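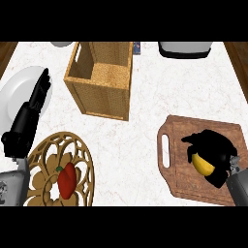
A divided wooden crate on a marble counter.

Kitchen and Pantry Assistant

Cistus, full time, starting in February

Cistus is a neighborhood grocery with a small production kitchen behind the store. We sell produce, bread, cheese, dry goods and prepared food made on site. We are hiring one full-time assistant to split the week between the kitchen and the pantry side of the store. This is a permanent position. It is open because our current assistant is moving up to cook.

The job is 40 hours a week over five shifts. Pay is $221 per shift before taxes. Tips from the prepared food counter are pooled among everyone on the shift and paid out with wages.

About the work

The day starts at 6:30 in the morning in the kitchen. The assistant checks in the produce delivery, compares it with the order, and puts it away. Anything short, bruised or wrong is written on the delivery slip before the driver leaves. After that you work from the prep list, which the kitchen manager writes the afternoon before.

Prep means washing and cutting vegetables, cooking grains and beans, portioning soups and salads, making dressings from our recipes, and labeling everything with the contents and the date it was made. You do not need to invent dishes. You do need to follow a recipe by weight and taste the result, and tell the cook if something seems off before it goes into containers.

Late in the morning the work moves to the store. You fill the prepared food case, restock the bulk bins and dry goods shelves, rotate older stock to the front, and help customers who have questions. People ask how long to cook a certain bean, whether a sauce has nuts in it, or what they can use in place of buttermilk. If you do not know, you ask. Allergy questions are always answered from the recipe binder and never from memory, even when you made the item yourself that morning.

The last part of the shift is cleaning and ordering. Orders are entered in Sillumura, the inventory program we use in both the kitchen and the store. It is slow but not hard to learn. We buy from a mix of large distributors and small producers, nearly 100 in all, and several of the small ones only take orders by phone. Calling them is part of the job. Đặng, the bakery that supplies our rolls and sandwich loaves, needs its numbers by early afternoon or we do not get bread the next day.

Regular duties

Receive and put away deliveries.
Complete the daily prep list.
Label and date all prepared items.
Fill and tidy the prepared food case.
Restock bulk bins and dry goods.
Wipe down shelves and scoops, and replace missing shelf tags.
Log cooler and freezer temperatures at the start and end of the shift.
Enter orders and make supplier calls.
Wash dishes when the dishwasher is on break or out.
Break down boxes and take out compost.
Cover the register during lunch.

What we are looking for

We would like someone with at least a year of paid work in a kitchen, grocery, bakery or cafeteria. If you have less than that but have done other physical work on a schedule, apply anyway and tell us about it.

You need to be able to do the following, with or without reasonable accommodation:

Lift and carry up to 50 pounds.
Stand and walk for most of a shift.
Work in and out of a walk-in cooler.
Use knives safely.
Read labels, recipes and delivery slips in English.
Use a scale and do basic arithmetic, such as doubling a recipe or cutting it in half.

A food handler card is required by your first day in the kitchen. If you do not have one, we pay for the course and for the hours you spend taking it. A driver's license is useful but not required. Spanish or Vietnamese is also useful, both with customers and with some of our suppliers.

You do not need a degree. We do not ask for a cover letter in any particular style.

Schedule

Shifts run from early morning to mid-afternoon, with a paid half-hour meal break and two shorter breaks. At least one of your five shifts each week will fall on the weekend. Your two days off are consecutive except in holiday weeks. The schedule is posted two weeks ahead on the board by the walk-in and is also sent by text.

We ask everyone to work through the week before Thanksgiving and the week before Christmas. Those are our busiest times and we cannot approve vacation then. The store is closed on both holidays and on New Year's Day, and those days are paid.

Overtime is rare. When we need it we ask first, and you can say no.

Benefits

Medical and dental insurance begin after your second month. Cistus pays the full premium for the employee and part of the premium for dependents. You earn paid sick time from your first day. Paid vacation is two weeks in the first year and three weeks after that. There is a staff meal on every shift, and a discount on anything sold in the store apart from alcohol.

We supply aprons, towels and cut-resistant gloves. You supply closed, non-slip shoes, and we pay back part of the cost of one pair a year. Knives are provided. You may bring your own if you prefer, but we do not have a locked place to keep them overnight.

Training

The first week is spent alongside the kitchen manager, Norbert Paulík. He will take you through receiving, the prep list, the label system and the cleaning schedule. In the second week you work mainly in the store, learning the shelves, the register and the ordering program. From the third week you follow the normal split.

There is a short sit-down at the end of the first month and a longer one at the end of the third. Both go over what is working, what needs practice, and whether the hours suit you. Raises are considered once a year, and also when someone takes on a new role. Assistants who want to learn more cooking can trade some of their store hours for time on the line once they know both sides. This depends on staffing and will not happen in the first few months.

The workplace

The kitchen is small. Most days there are two cooks, an assistant and a dishwasher in it, and everyone has to move around everyone else. We say "behind" and "hot" and "corner," and we expect new people to do the same. There is usually a radio on until the store opens. It gets warm in summer even with the fans running.

The store is a mixed place to work. Mornings are quiet and the hour before lunch is not. Many customers come in several times a week and like to talk. A few are short with staff, and you may hand those over to a manager at any point.

We are on the Hivix shuttle route, and the first shuttle of the day gets in before the shift begins. There is a bike rack by the loading door. Staff parking is on the street and is free before the store opens, but the spaces on our block have a two-hour limit later in the day, so most people who drive park one block over.

How to apply

Bring or mail a resume to the store, or fill out the paper application at the customer service desk. If you do not have a resume, a list of your last few jobs with the dates and a contact person for each is enough. Please include:

Your name and the best way to reach you.
When you could start.
Any days or hours you cannot work.
A few sentences on the kitchen, store or other physical work you have done.

Address it to Alžběta Machala, owner. Please do not drop in during the lunch rush to ask about the job. Mid-afternoon is better, and whoever is at the desk can take your application and answer basic questions.

We read every application and reply to all of them, including those we do not take further. The first step is a short phone call. After that we invite a small number of people for an interview at the store with Alžběta and Norbert. The last step is a half-day trial shift in the kitchen, paid at half the regular shift rate whether or not you are hired. Wear shoes you can work in and tie back long hair. We will ask for two references after the trial and will not contact your current employer without your permission.

Applications are accepted until the position is filled. We would like the new assistant to begin in February, but we can wait a few weeks for the right person if you need to give notice.

Cistus is an equal opportunity employer. If you need an accommodation at any stage of the application, tell the person at the desk or mention it on the phone call, and we will arrange it.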